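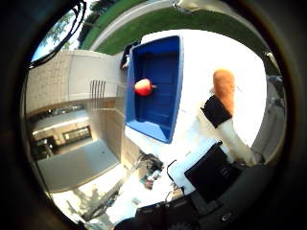 Babar Siddiqui on planning with a bent view

Cadness plans its grasps from a wrist view that curves hard toward the border. Babar Siddiqui, who maintains the planner, leaves it that way. "We used to flatten it first and we lost the edges," he says. The blue tray's straight rim gives him a check on the lens model. Bright tabletops are harder. "White on white, the depth drops out. I mask it and plan from the rim."

The test set has 3,932 views, and 23 still fail. He wants those fixed by January.

Recent
Durow: logging joint states
Skatex 2 release notes

This site uses cookies. Accept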